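Slide 4: Why the dance halls matter

Good afternoon again. Before the break Sorcha Crichton talked about the painters. I will stay with the people who came to dance.

The Rondico opened its doors in September with 687 seats and one band. Admission was 50 cents, so a shop girl could go every week. The owner kept a guest book, and I have read all 96 pages of it. Many visitors signed with a false name. (Pause. Show the page with the three "Duchesses".)

Please say slowly: the music was new, but the steps were often old country steps, only faster. Philomena Bawa does not agree with me on this point, and she will have her turn at four o'clock.

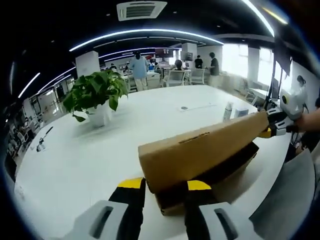
Slide 5: The letters

Read the first letter in full. The singer writes to her sister that her feet hurt and the soup is good. She does not mention fame.

Then go to the poster for the Bonsu, the smaller club across the street. Do not read the poster aloud, it is long.

If there is time, take one question. Tayla Ormsby has the microphone.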